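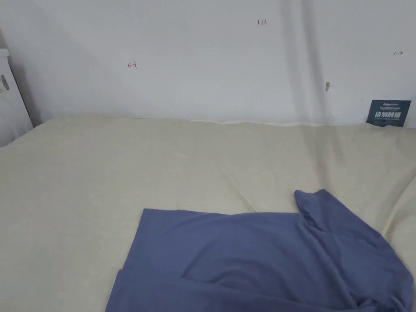 Nurkine opens orders for garment-handling software package

March 18, 2020

Buvent, which integrates robot arms for commercial laundries and hotel linen rooms, has opened orders for Nurkine, a software and sensor package that locates a dropped or unfolded garment and plans the first lift. Shipments to customers in the United States and Canada are scheduled to start at the end of the month.

The package consists of a head-mounted depth camera, a controller unit and a license for the planning software. It doesn't include an arm or a gripper. Buvent supplies mounting brackets for its own Clitine two-arm base, and the software accepts joint data from other arms through a documented interface. Customers using a third-party arm must supply their own hand-eye calibration, or buy calibration as a separate service.

Nurkine works on single items lying on a flat or lightly padded surface. A typical job is a blue shirt left in loose folds on a beige bed cover. The software separates the garment from the cover, looks for hems and raised folds, and ranks the possible grip points. The highest fold is usually tried first. When two layers overlap, the planner marks the area as uncertain and lowers its rank.

Wrinkles in the cover were the main source of error in earlier releases, according to Roy Hulme, product manager at Buvent. A long crease could be read as the edge of a garment, and the arm would close on the bedding.

"Color alone gets you most of the way when the shirt is blue and the sheet is beige," Hulme said. "White on white is the harder case. There we depend on depth and on the texture of the knit, and it takes longer."

The company lists a planning time of up to 7 seconds per item on the supplied controller. Supported garment classes number 13 in the current release and include T-shirts, pillowcases, hand towels and pants. Socks and anything with straps are not supported. Fitted sheets are in testing, with no release date given.

Setup requires a reference width to be entered for the work surface, measured at the back edge, and a camera height to be confirmed from the operator screen. The surface should be lit evenly. Direct sunlight across the bed or table is outside the published operating conditions, as are glossy covers such as vinyl.

Nantana Hemmin, who runs linen operations for the hotel group Fukuda, has had a pre-release unit on a Clitine base for six weeks. She said the first lift was dependable on shirts and towels but that pillowcases lying flat still needed a second attempt often enough to be noticed on a shift. Her department has kept manual sorting ahead of the robot station.

"It wants one item at a time," Hemmin said. "Give it a pile and it stops and asks for a person."

Buvent confirmed that piles are not handled in this release. The software raises a fault if it finds more than one garment in the work area, and the operator clears it from the screen.

The license runs for 18 months and covers updates and remote support during business hours. Renewal terms haven't been published. Pricing is by quotation and depends on the number of stations. Existing Clitine owners can request an upgrade without replacing the controller, provided the base is running software version 6 or later.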